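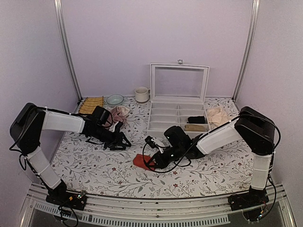 Socks get lost when they are all heaped in one drawer. If you roll them up and give each roll its own space, you can find them in the morning without tipping everything out. The same goes for flannels, scarves and small cloths.

## Why roll?

A flat cloth takes up a lot of room. A rolled one takes up much less, and it stands or lies neatly beside its neighbours. Long ago, sailors rolled their clothes to fit them into small bags.

## How to roll a cloth

1. Lay the cloth flat on a table or bed.
2. Smooth out the creases with your hands.
3. Fold it in half, then in half again if it is big. An orange cloth is easy to spot on a pale, flowery tabletop. 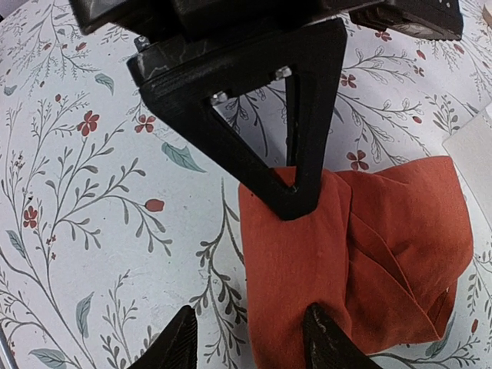 4. Start at one short end and roll it up firmly.
5. Tuck in any loose corner.
6. Put the roll in the box with the join underneath.

## What sort of box?

A box with dividers works best. The dividers make small spaces called compartments, and they stop the rolls from sliding into each other. A window in the lid lets you look in without opening it.

Leave a few compartments empty, so there is space for new things.

## Try it

Beatriz Morais, aged 9, keeps her swimming socks at the front and her football socks at the back. Where would you put yours?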